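The Hand That Had to Learn to Let Go

I'd been in the Clelham lab for maybe five minutes when Radek Štefanec told me I was standing wrong. I was between the robot and the wall, and he likes to keep that side clear. I shuffled over and he went back to typing, and that was my introduction to the Sakside project!

I'd come to see a training method the team calls "release first." Most people who teach robot hands start with the grab. You show the machine a cup, it closes its fingers, everyone claps. Radek's group at Tinico does it backward. Their robot starts each lesson already holding the thing, and all it has to learn is how to put it down nicely. Once it's good at that, they wind the lesson back a little, so it has to carry the thing and then put it down. The grab comes last of all.

I asked why anybody would do it that way, and he asked me if I'd ever taught a kid to ride a bike. (I have. It went badly.) He'd start with the brakes, he said.

The hand itself is a handsome piece of work, four fingers and a thumb with black tips, silvery in the middle, and a dark cover over the back of it. I kept wanting to shake it.
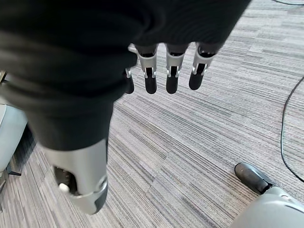
So does it work?

Pretty well, if you believe the numbers, and I spent a long lunch poking at them. The team ran 732 trials in April, split between the old way of teaching and the new one. With release first, the robot needed 196 practice runs before it could set down a new object without tipping it. Taught the usual way, it needed 308. That's a lot of afternoons saved, and a lot fewer things rolling under desks.

There's a catch, and Radek brought it up before I could. The method is fussy about the starting grip. If the hand begins with a poor hold, it learns a lovely way of putting things down that only suits that poor hold, and you have to throw the lesson out. The team calls this "a Šindelář," after the building where it first happened to them, and I heard the word about 200 times before I left.

Tubes and other round things are what I'd worry about. I tried lowering a cardboard tube onto a table that night with my eyes shut, using only my fingertips, and I knocked it over twice. Try it! You find out fast how much you lean on that last tiny bit of feel before you open your fingers.

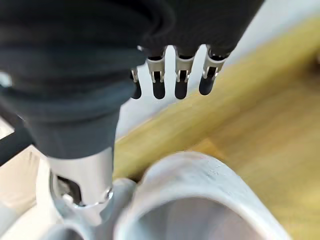

Black fingertips, each with its own metal bracket, over a pale tube.

Next up for Radek is soft stuff: towels, bread, a bag of rice. He thinks the bread will be the hard one. I've asked to come back for that, and I've promised to stand in the right place.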